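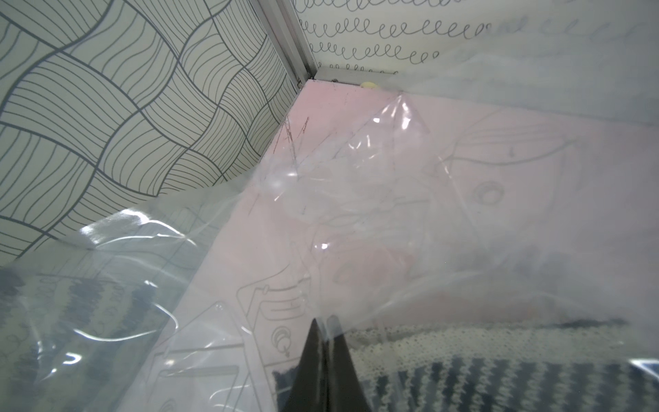

What does a student team need before it can start on soft goods?

Two working arms, a bench that stays put, and a task written down in one sentence. The Zandix club at Rilititz spent its first term on the third item.

The sentence it settled on reads: get the folded clothes and the clear bag to end up together, with both arms sharing the work. Hoi-yan Hsieh, who runs the club, rejected 4 earlier versions for being too vague to score. Clear film is hard on cameras. It creases, throws back light and shows the cloth under it, so a gripper can close on a highlight and miss the edge. A zip bag adds a slider and a ridged track to the list of parts to locate.

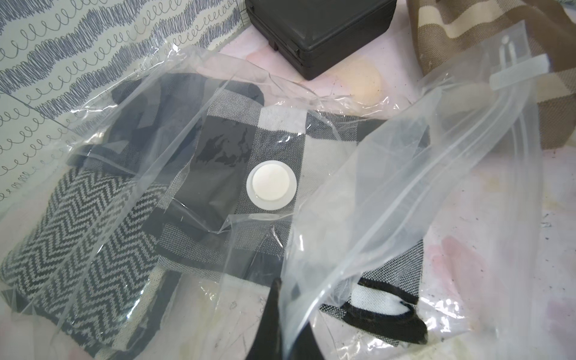
The bench

The club works in a three-sided enclosure with patterned walls and a pink mat. The arms face each other from a metal rail, each with a camera at the wrist. Knits, checks and herringbone go in with the bag – plain cloth was dropped in December. 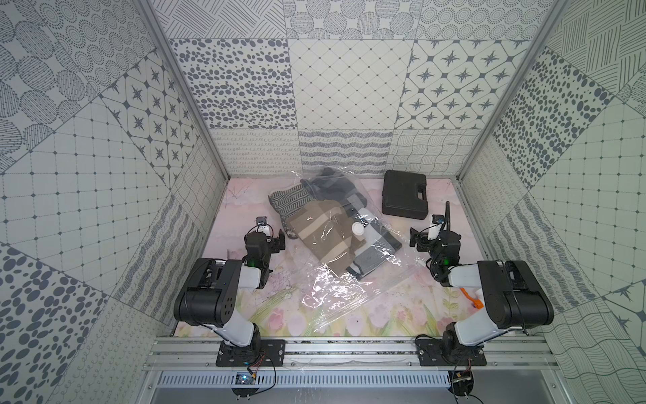 How long does a new member train before running the arms?

Usually 2 weeks, with 50 logged attempts on rigid objects before any fabric.

Attempts are kept in a shared log called Bepari, which held 303 entries on Jul 17, 2022. Failed grasps stay in. Wrist views are reviewed separately from the overhead ones, as cloth close to the lens can hide half the picture.

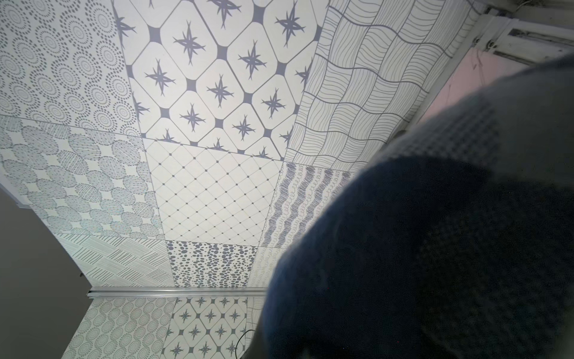
Will the club enter the Prakavitz meet?

Hsieh has put in for the soft goods class only. The entry form asks for nearly the same task, with a smaller bag.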